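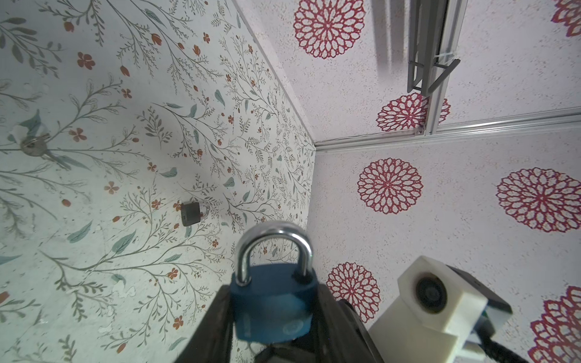
Urho Suominen had expected something bigger. More like a car plant, he told the woman at the sign-in table, and could he get coffee first. He could. Fedovum's open day in Deldale was that kind of event – coffee, name stickers, a door propped open with a fire extinguisher.

18 May 2019, doors at ten. By half past there was a line down the hall, kids mostly, and a lot of people from Eleck trying to look like they weren't from Eleck.

The work on show is small stuff. Household stuff. Padlocks, keys, things that hang on walls. Fiorella Sanna runs the demo side and talks fast. A lock is a mean little object, she says. Shiny, heavy for its size, and if you grip it crooked the key never lines up. 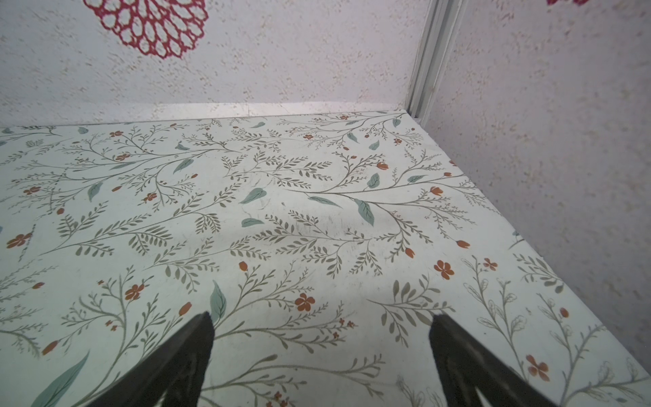 Her team started on padlocks in February. Before that it was cups, and she is very tired of cups. Six people on the project, two of them part time, and a budget she wouldn't put a number on. I asked twice.

Why the wallpaper? Everybody asks. Flowers on the floor, big red lace circles up the walls. Sanna says a plain white box teaches you about plain white boxes. Real kitchens have patterns, real hallways are ugly. So they paper the booth, run the job, and paper it again. She picks the rolls herself, from the bargain bin at Balogh on the main street.
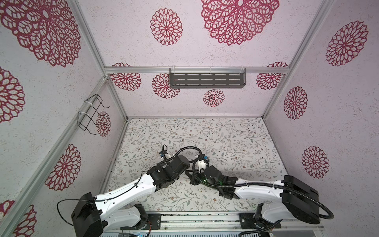 Face to face: the two arms in the papered booth at Fedovum.

Every arm gets its own camera down by the gripper. That changes what you can try, acording to Sanna, becuase a view from overhead loses the small things once a hand gets in the way.

Questions from the floor. Can it pick locks? No. Would it do laundry? Not this year. How many tries in a day? Nearly 50, on a good one, and then somebody has to sit down and go through them all. That part isn't on the tour. 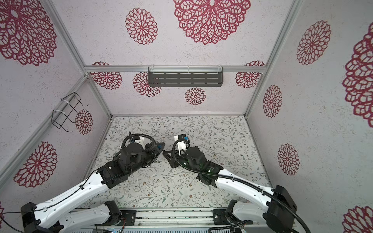 Two arms are harder than one, obviously. They have to share a very small patch of floor and stay out of each other's way – Sanna compares it to two cooks and one cutting board. She wants three booths running by winter, each papered differently. Bigger ones too, if the landlord agrees.

Suominen stayed till closing. He'd had a go at the schedule on the wall with a pen, fixed a spelling mistake, and was asking about the next open day. No date yet. Sign up at the desk.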